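Recording two-handed demonstrations with hand-held grippers

Applies to: Stinora data kit, recording and export
Last updated: 2023-10-21

This page covers one complete recording session with a pair of hand-held grippers, from setup to export. It assumes that the grippers are already charged and paired, and that the recording software is installed. Remote control of the arm from a leader device has its own page and is only mentioned here where the two methods differ.

Before you start

Pick a single task and write it down in one sentence, with a start state and an end state. "Move the wrapped item from the bed to the box" is usable. "Tidy up" is not, because two operators will end it in different places and the policy will learn both endings.

Decide which hand does what. In a two-handed task the left and right streams are stored separately, and the training script does not swap them. If the left hand holds and the right hand places in the first episode, keep it that way for the whole session.

Set the room lighting and leave it alone. A bright window can wash out part of the view; try a few orientations before recording and note the one you use. Clutter can stay where it is. A policy trained only on a cleared table tends to fail as soon as something else is in view.

Calibrating the jaws

1. Hold the first gripper still with the jaws fully open and press the calibrate key.
2. Close the jaws on nothing and press it again.
3. Repeat for the second gripper.
4. Open and close each gripper 3 times and watch the width reading. It should return to the same value each time.

If the reading drifts, check the screws on the linkage first. Loose linkages show up as a width error long before you can feel them in the handle. Recalibrate after tightening.

Recording an episode

Start both streams from the same key press. Starting them separately leaves an offset that has to be removed by hand later. Wait for the tracking status to settle, then bring both grippers together until the tips touch, and separate them. The contact gives the alignment tool a reference point.

Move at a pace the arm can follow. People reach faster than most arms are allowed to, and an episode recorded at natural speed is either clipped or slowed down on replay. With practice it becomes easy to stay under the limit — the software beeps when you exceed it.

Approach the object along the line the arm would take. A wrist can turn in ways that a six-joint arm cannot, and the export step rejects any episode with an unreachable pose.
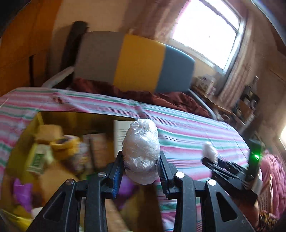

Subramaniam

Soft and wrapped objects need more care than rigid ones. Plastic film creases under the jaws, so the closing width varies from one grasp to the next even when the object is the same. Close until the ridged pads have hold of the item, pause, and lift straight up for a short distance before moving sideways. The pause gives the trainer a clean boundary between grasp and transport.

Small, light objects are better taken at the jaw tip, larger ones between the full faces of the pads. Do not mix the two styles for one object within a session.

When both grippers are holding something, keep them far enough apart that neither blocks the other's camera for long. Short occlusions are fine. If one gripper stays in front of the other's target through the whole grasp, discard the episode.

End with both jaws open and both grippers held still for a moment. Then stop the streams with one key press.

How many episodes

Record in blocks of 20 and move the objects between blocks. For a single pick and place with one object, 8 blocks is a reasonable first set. Two-handed tasks take more. Keep failed grasps if you recovered from them without putting the gripper down, and mark them "recovery" in the log.

Checking and exporting

Run the check command on the session folder. It reports dropped frames, tracking loss and unreachable poses for each episode. Open every flagged episode before deleting it. Some tracking losses last a few frames and can be filled in automatically.

Export with the arm profile you intend to use. The default file size limit is 1,000 episodes; longer sets are split into numbered parts.

Troubleshooting

Width reads zero throughout: the gripper was calibrated with the jaws closed first. Recalibrate; the episodes cannot be repaired.

Left and right appear swapped: the grippers were paired in the wrong order. Use the swap option at export.

Tracking jumps when facing a window: turn so that more of the room is in view, and repeat the block.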